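September, late, kitchen

Legs like wet sand tonight. We had the return match against Jukovach this morning and I'm writing this with one foot up on a chair and a bag of frozen corn on my ankle, so forgive the handwriting, future me.

We lost the first one by 13 points back in the spring and I've been carrying it ever since. Today was different from the jump ball. Their big center picked up two fouls before she'd even broken a sweat, and our guards could finally drive the lane without getting flattened. I came off the bench with the second group, which I've stopped being grumpy about (mostly). You get to watch for a while and see who's tired. Their left-side guard was tired! I told our point guard to keep going at her and she did, again and again, until they called time-out.

Halftime we were up three. Coach wrote something on the board that I swear was a fish, and then talked about rebounds the whole break. Nothing about my turnovers, though I had two ugly ones, both on the same lazy cross-court pass. I know better. I've known better since middle school. 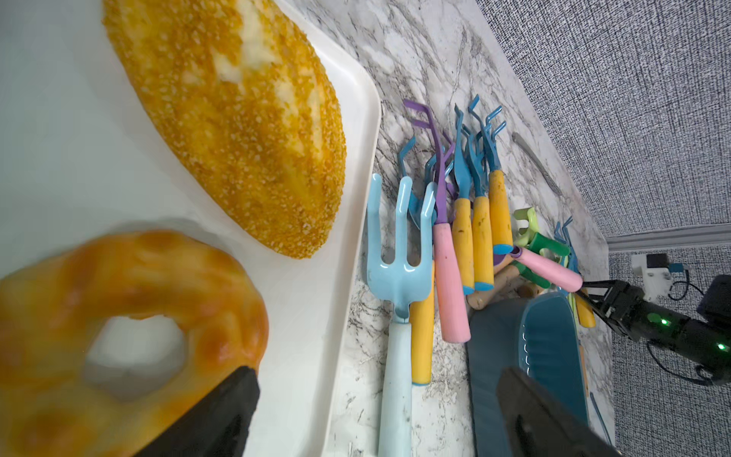

The third quarter was where it nearly got away from us. They went to a full-court press and we went to pieces, and all of a sudden the Jukovach bench was standing up and stomping and the whole gym felt about half its size. I missed a layup I could make in my sleep. I was so hungry by then that I was daydreaming about bread, a big oval loaf with a golden crust and that pale split along the top, while I was supposed to be picking up my player on the switch. She scored, of course. Eat a real breakfast next time, you goof.

Anyway, fourth quarter. We tied it, they went ahead, we tied it again. With a minute left our captain stole the inbounds pass and went the whole way alone, and I was screaming so loud my voice is still gone. Final score 60 to 57. I had five points and played maybe a third of the game and I feel like I ran to the coast and back.

The ankle happened in the last few seconds, by the way, and it was a dumb one – I landed on somebody's shoe going for a loose ball. It's puffy but I can put weight on it. No practice for me until it settles down.

Next up is Antwi, away, around 15 miles past the river. They beat Trovau easily, and Trovau beat us, so who knows. I need to ask about a ride and find my other knee sleeve. Corn's gone soft. Bed.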